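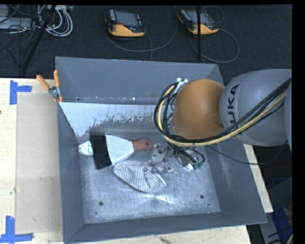
What does the Proltico picking kit do?
The kit adds mixed-item picking to a robot arm that you already have. It takes single items out of a bin and places them where your program tells it. The items can be hard or soft, and they can be mixed in the same bin.

What is included in the price?
You receive the gripper, the cable set, the control box and a license for the Conton software. The robot arm is not included. The bin is also not included, but we can send you a list of bins that we have tested.

Which robot arms can I use?
Please send us the model and the year of your arm before you order. We check the mounting flange, the payload and the controller version, and we answer in writing. We do this check without charge.

How long does the installation take?
Our technician needs 2 days at your site. On the first day we mount the gripper and fix the cables. On the second day we teach the positions and train your operators. Please have power and compressed air ready before we arrive.

Do I have to teach every new item?
For most items, no. Conton comes with grasp settings for 76 item types. If your item is similar to one of them, you choose this type from the menu and make a short test. For a very different item, you can send us samples.

Can it pick cloth and other soft things?
It can, but please expect a lower speed. A thin cloth lying flat on the bottom of the bin is the most difficult case. We recommend a trial with your own material before you decide.

Is the kit loud?
We measured 70 decibels at the operator's place in our workshop in Perau. Your value can be different, depending on the compressor and the room.

What about the warranty?
The warranty is 2 years for the gripper and the control box. Finger pads and hoses are wear parts and are not covered.

Who gives support?
In Europe you can write to us directly. Customers in Iceland are served by our partner Snorradóttir, who also keeps spare finger pads in stock. Please write the serial number of the control box in your first message.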